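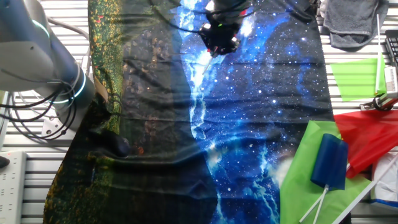

May, folding cell, evening

Came in at six to find the arm stopped over the printed sheet again, the big one with the night sky. Same fault as before, a joint limit on the wrist. Wanpen cleared it and I jogged the arm by hand at low speed to see where it caught. The cables were the trouble. The loop had slipped down and was pulling tight when the wrist turned past halfway.

Undid the two ties, gave the loop more slack and tied it again further up. Ran the wrist end to end 18 times with no fault. Abbas wants a proper sleeve on it — he has asked Prokau for a price.

Then the gripper. Checked the screws on both fingers, one a quarter turn loose. Wiped the fingers and set the home position again. Pick height was too low for thin cloth on slats, so I raised it by 2 mm. It still bunches the sheet if the grab is near a fold. Slower approach tomorrow, 600 instead of 1000 in the settings.

Flags are next on Mitra's list, the green and the red first. I'd sooner get the sheet right before that, but she has the plan and I don't.

Wrote up the cable change in the log. Home by nine, soup.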